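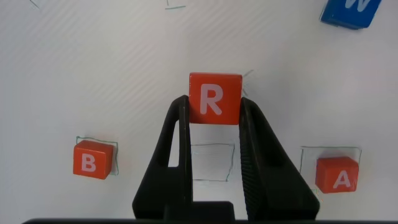
Letter block R over the marked table.

Search this site Enter keywords Go

Wafula Mabula sets out spelling layouts at the Stulness workshop in Wurudbridge. The layout is a row of squares drawn by hand on a white table, one square to a letter.

"The outline is the whole specification," Mabula says. "If the block sits inside the line, it is placed. I don't measure the gap on each side."

He draws the squares slightly larger than the blocks. Early versions were tighter, and he abandoned them after 10 trial layouts. The present pen line is thin, and he redraws it when it fades, usually after 18 sessions.

Colour carries no meaning in the set. "People assume red means a consonant. It doesn't. The A is a reddish one as well. Read the letter, ignore the paint."

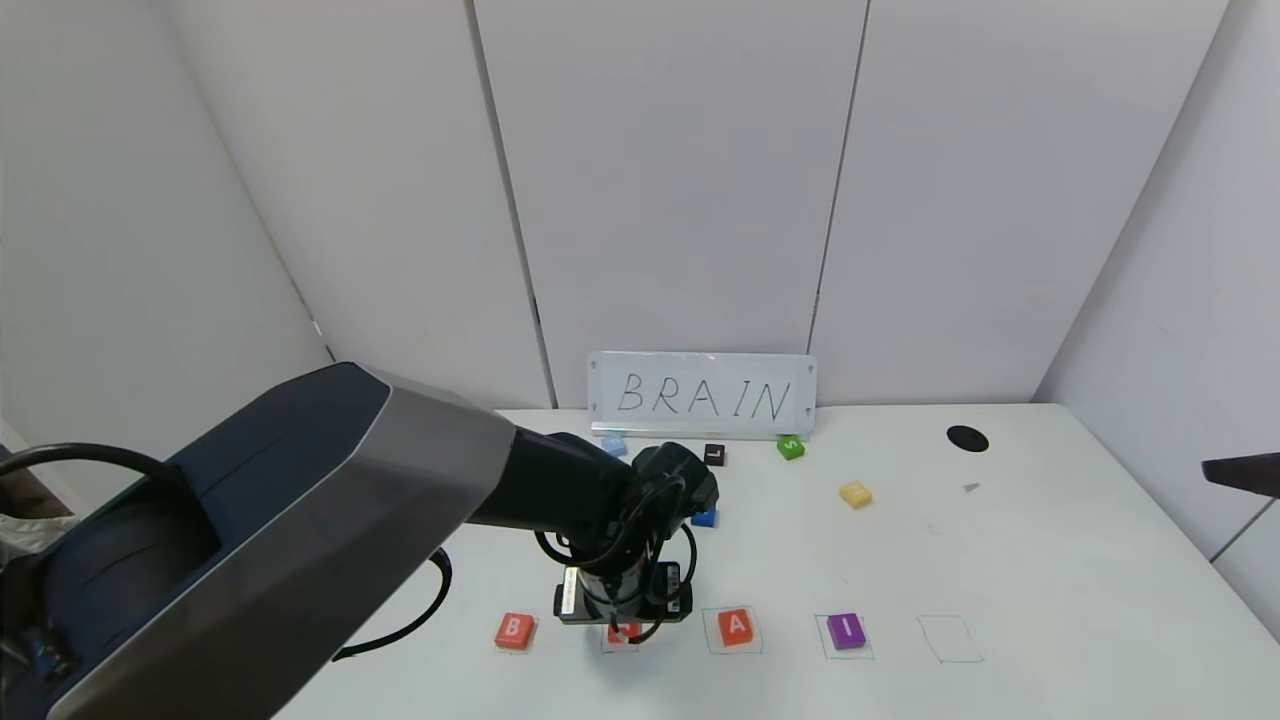 Words are kept short, and Mabula prefers them to be filled in no fixed order. A part-finished row is still useful to him, as it shows which squares are waiting and which blocks have drifted towards one side.

Asked whether a printed mat would be simpler, he was brief. "I tried one. It curled at the corners. Ink on the table stays flat."

The interview was conducted by Ifor Probert in July.

Related items
Vaughan: marking out a bench
Testari block sets compared
Choosing pens for white surfaces

Contact us | Copyright Stulness | Back to top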